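# Speaker notes: what the second arm really costs

(Kolbridge meet-up, October. Slow down at the start, you always gallop.)

Right, hello everyone, thanks for staying on past the coffee. I'm going to talk about money, which I know is less fun than watching things move, but I've sat through plenty of robot talks and hardly any of them mention an invoice!

Quick bit of background. We're a small shop in Trulesville and our benches do tabletop handling: picking up tools, pens, odds and ends, moving them about, putting them down again. When I wrote the first budget I had one line that said "robot" and one that said "bits". Please don't do that. The bits nearly sank us.

Take the hand end of the arm. You price the gripper, lovely, done. Then there's the mounting, the cables, a light, spare fingers (buy the spares on day one, I beg you) and suddenly the cheap part has a family.

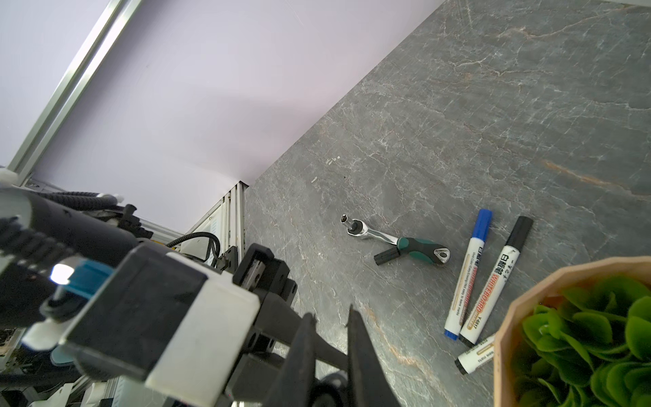
Johannes Pillay wrote back on my draft that I should stop lumping all of that under "bits" and give every wrist its own budget line, spares included, so that a second wrist simply doubles a number people have already agreed to. He's right, annoyingly, and that's how our sheet works now. Ours comes to 987 per wrist, and I read it out at every planning meeting until people groan.

(Pause here. Somebody will ask about currency. It's pounds, before VAT.)

Next, one arm or two? We went back and forth on this for ages. One arm is easier to explain to whoever signs things off, and there's loads you can do with it. But as soon as you want one gripper holding something while the other fetches, you need the pair, and you need a frame big enough that they can both reach the middle. So cost the frame for two even if you're only buying one arm this year. Rails are cheap while you're ordering rails. Going back later for longer ones cost us 800 and a very grumpy fortnight.
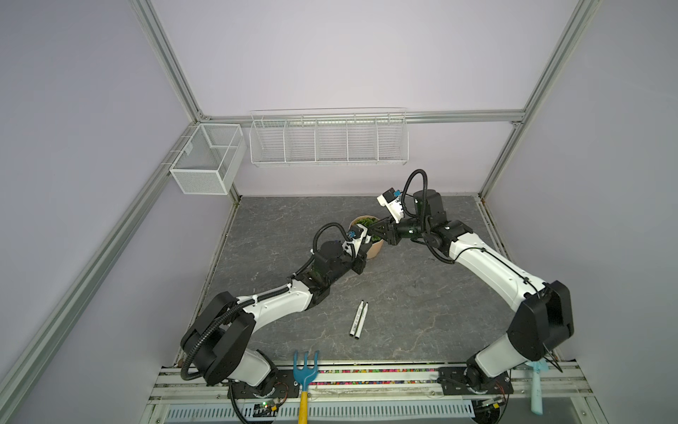 Then there's the stuff to pick up. I'd put nothing in for it, not a penny, and of course you get through markers and garden toys and so on at quite a rate. We now keep a small float for it and top it up every 4 months. Keep the receipts in one envelope. I sound like my mum, but there we are.

What I'd put on your sheet, in this order:

- **Frame and rails.** Sized for two arms, paid for in the first year.
- **Wrists.** One line each, as above. We compared Venter and Jivska and picked on delivery time, because the prices were close enough that I stopped caring.
- **Things on the table.** Tools, plants, baskets, pens. Small money, but somebody has to own it.
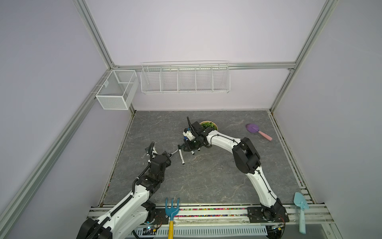
- **Setting-up days.** Our total for the first bench was 2683 over the quote, and most of that was people's time. Dumisani Baloyi kept a diary of the hours and I'll happily send you a copy.
- **A bit held back.** Whatever you can get away with!

(Questions now. If it's quiet, ask who's hiring kit and who's buying it, that usually gets them going. The blank budget sheet is on the table by the door.)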